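Friday walk-round, kitchen and supply bags, September

Same sheet as last time, and I've put my comments under each item because the little box on the Titetent form only fits about four words of my handwriting!

## 1. Under the sink

- [x] Pipe joints looked at with a flashlight
- [x] Nothing stored against the shutoff valve
- [ ] Childproof latch closes by itself

The latch needs a shove. I've written it up for Schwerdtfeger (job 267) and stuck a bit of tape on the door so people remember to push.

## 2. Cleaning bag

- [x] Bottles standing upright
- [x] Caps and pump heads on
- [x] Bag stays open and upright on the counter
- [ ] Seams and handles sound

I love this bag, I really do, but it's getting tired. There's a frayed seam at the front left corner with a tuft of threads hanging off it, and the canvas is scuffed. The stitching I could see on the handles is fine, so it passes for now (please don't carry it by one handle, though). Both pump bottles and the yellow 立白 squeeze bottle are tucked into the back left corner, and I'd like them spread out a bit before anybody lifts it.

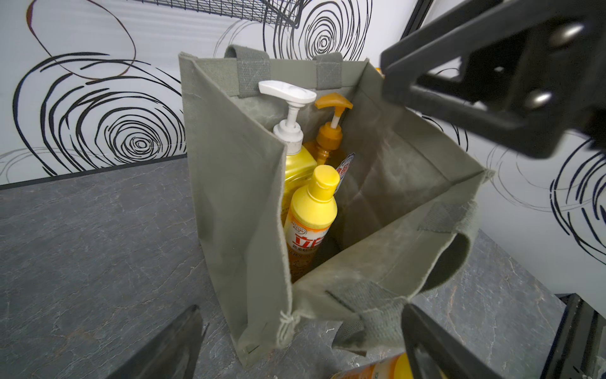
## 3. Counter and floor

- [x] No cords across the walkway
- [x] Mat lies flat
- [x] Spill kit on its hook

Mat is the new Kollarard one, and it finally stays put when you walk on it. Big improvement over the old curly-edged thing!

## 4. Paperwork

- [x] Product sheets in the binder
- [ ] Binder index up to date
- [x] Emergency number by the phone

The index still stops at page 71 and we've added a bunch since. I'll do it over lunch if the printer behaves.

## Still open

- Latch, job 267, with Schwerdtfeger
- Seam on the cleaning bag: patch it or order another from Darkelness, item 404
- Binder index (me)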